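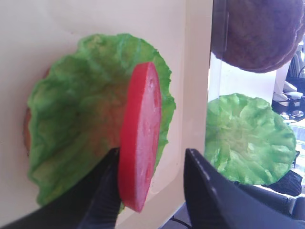

Grollstead Community Garden Tomato Growing: Frequently Asked Questions

When should I plant tomatoes at Grollstead?
Wait until the soil has warmed and the cold nights are over. In most years that means October for seedlings in the open beds. Plants in the tunnel can go in a few weeks earlier. If frost is forecast after planting, cover them overnight and take the cover off in the morning.

Can I grow them from seed?
Yes. Sow in trays under cover six to eight weeks before planting out. The seed is best kept at a steady warm temperature until it comes up. Move the seedlings to larger pots once they have their first true leaves.

How far apart should the plants be?
Staked varieties need 50 cm between plants. Bush types spread and need 76 cm. Leave 100 cm between rows so that plot neighbours can get through with a wheelbarrow.

Do I have to stake them?
Tall varieties, yes. Put the stake in on planting day to avoid damaging roots later. Tie loosely with soft cloth or garden twine. Wire is not allowed on shared plots. Stakes can be borrowed from the Bawa Street shed and must be returned clean by the end of May.

How often should I water?
A deep soak every two or three days is enough for established plants in ordinary weather. Pots dry out faster and may need it daily. Water at the base, not over the leaves. Hand-held hoses are permitted before 10 am and after 4 pm.

Why is the bottom of my fruit black and sunken?
This is blossom end rot. It comes from a shortage of calcium in the fruit and is usually brought on by uneven watering. Pick off the affected fruit, mulch the bed and keep the moisture steady. Later fruit is often fine.

What can I do about fruit fly?
Use exclusion bags or fine netting once the fruit sets. Pick up fallen fruit every day. Do not put infested fruit in the compost bays. Seal it in a plastic bag, leave it in full sun for a week, then put it in the general rubbish.

My fruit is still green and autumn is here. Is it wasted?
No. Pick any that have started to colour and keep them indoors at room temperature. They don't need a sunny windowsill. Hard green fruit can go into pickles or chutney.

Should I keep tomatoes in the fridge?
Leave them on the bench until ripe. Ripe fruit you can't eat soon will keep a few more days in the fridge. Take it out an hour before serving for better flavour. Once cut, cover and refrigerate.

Can I plant in the same bed next year?
Please don't. Tomatoes, capsicums, eggplants and potatoes share diseases, so rest the bed from all four for 3 years. Beans or leafy greens are suitable in between.

Where do I get seedlings?
The Saturday stall at the Diris Road gate sells them through spring. Bring your own box.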